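Product Review: Casora Countertop Storage Canisters
Home Equipment Review Desk, Jundeo Consumer Library
Published July 28, 2023

The Jundeo Consumer Library lends household goods to its members and publishes a written review of each product line before it enters the lending catalog. The present review covers the Casora canister line, which was bought at retail in February and used in the library's teaching kitchen until the end of spring. No samples were accepted from the maker.

Scope of the review

The line is sold in a small and a large size. Both were used for dry goods only: rice, rolled oats, dried beans, flour and ground coffee. The printed guide states that the canisters are not meant for liquids, and this review did not test them for that use. Members who need a container for soup or stock should consult the earlier review of the Ristau jar set.

Lid and seal

The lid presses down and is released by lifting a tab at the rim. It closes firmly with one hand. Opening it is harder, and members with limited grip strength reported that they had to steady the canister against the body. The gasket can be removed for washing. It should be put back with the ridged side facing up, a point the guide mentions only on its last page. When the gasket is fitted the wrong way the lid still closes, but flour dust escapes when the canister is shaken.

Oats kept in the large size for 30 days were still crisp and had taken on no smell from the cupboard. Ground coffee did less well. Its aroma had faded noticeably by the end of the same period, and the reviewers do not recommend the line for coffee that will be kept longer than two weeks.

Color and visibility

Storage containers in this price range are offered clear, tinted or opaque. Tinted walls give some shade to the contents and still allow the level to be judged at a glance. In a dim pantry the darker tints lose much of this benefit, and a label becomes necessary. Paper labels held well on the side wall and came off in warm water without leaving glue behind.
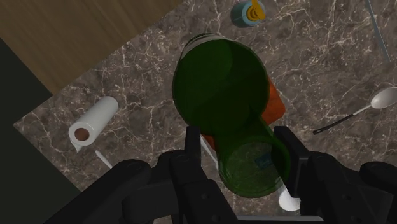
Translucent dark green container, with marble countertop.

Cleaning and wear

Both sizes may be placed in the top rack of a dishwasher. After repeated washing the walls showed fine scratches near the base, visible under direct light. The printed fill line on the large size began to fade sooner than expected. Hand washing with a soft cloth is advised for anyone who relies on that line for measuring. The opening of the small size is too narrow for an adult hand, and a bottle brush is required to reach the bottom corners.

Comparison with similar products

The Dlamini pantry set was used alongside the Casora line for most of the trial. Its lid is easier to open and its mouth is wider, but the canisters do not stack securely and take up more shelf space. The Casora canisters lock into one another by means of a raised ring and remained stable when stacked two high. Taller stacks leaned and are not advised.

Replacement parts

Gaskets are sold separately under part number 451. Lids are not, and a cracked lid therefore means the purchase of a complete canister. The reviewers regard this as the chief weakness of the line and have written to the maker on the subject. No reply had been received when this review went to publication.

Rating

The Casora line is recommended for dry goods in regular household use, with reservations concerning the tab and the supply of lids. The large size has been added to the lending catalog, which now lists over 2,000 items. The small size has not been added. Members may reserve a canister at the front desk or by telephone during opening hours, and are asked to return it clean, dry and with the gasket in place.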